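Student projects / Year 2 / Food and Everyday Science
4 min read

Why does my sourdough hate October? A project report

I picked bread for my project because I was already making it badly at home, so I thought I might as well get some marks for it! My question was simple enough: does a cold kitchen change how a loaf turns out, or was I just blaming the weather (as Ihor Koval, my lab partner, kept suggesting)?

Every loaf used 400 g of strong white flour and 100 g of starter, same salt, same tin, same oven at 225 degrees. The only thing I changed was where the dough sat. One batch went on the shelf above the boiler, the other in the back porch, where it stays at 13 degrees most evenings and smells of wellies. 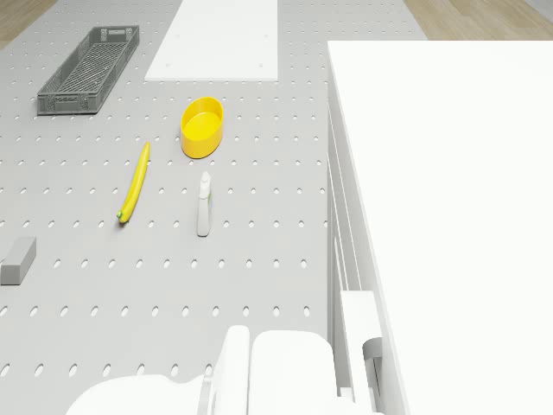
The boiler dough shot up so fast that I missed the right moment twice and had to scrape it off the tea towel. The porch dough did nothing at all for hours, and I nearly binned the first one before going to bed. By breakfast it had doubled. I was ridiculously pleased and rang my mum.

For the taste test I took slices into our Tuesday seminar and asked people to score them blind. The porch bread won easily for flavour, mostly because people liked the sour edge, although Chin-lung Fang said it was "like chewing a nice belt". The boiler bread was softer and made much better toast.

If I did it again I'd weigh the water properly (I was using a mug for the first two loaves, sorry) and I'd cut every loaf at the same age. Ihor wants to try rye next term. I've told him he can wash the bowls.

Questions? Contact the project office | © Kinitholm College | Back to top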